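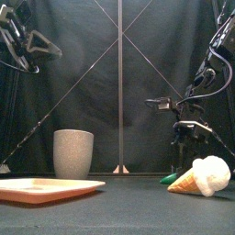
Tray, speckled cup and the ice cream cone, out on the dark table.

PLAY CORNER: TOY SORT AND SWAP

Quick one this month, sorry, typing this between drop-offs. The pretend food at Bekent is getting a proper sort before the fall swap with Drarkholm. Bins are a mess. Soup cans in with the dress-up shoes, puzzle peices everywhere.

What we need:

Shallow trays, rounded corners please, no sharp edges. The little ones carry them at head height. Siobhán Keogh can take two more for the cafe shelf.

Cups without handles. Speckled, plain, whatever you have. Fine for crayons too, or a small plant if the kids lose interest. No glass.

Ice cream! Cones like the one in the photo, with the waffle pattern, are always first to go at a swap. The toddler room would happily have seven. Scoops that come apart into small bits go to the big kids only.

Anything green and leafy for the pretend market stall. We are long on pizza, very short on vegetables.

Please wipe things down before you bring them. Warm water, dish soap, dry overnight. Anything cracked, leave it home.

Drop-off is the side door at Bekent, any morning before nine. Labels are in the blue folder, one per bag, write the age group on it. Erick Kinyua has the Drarkholm list and will swap like for like where he can. Puzzles need all there pieces or they go back with you.

Questions to Stella Magesa, best by text. Next sort is in May.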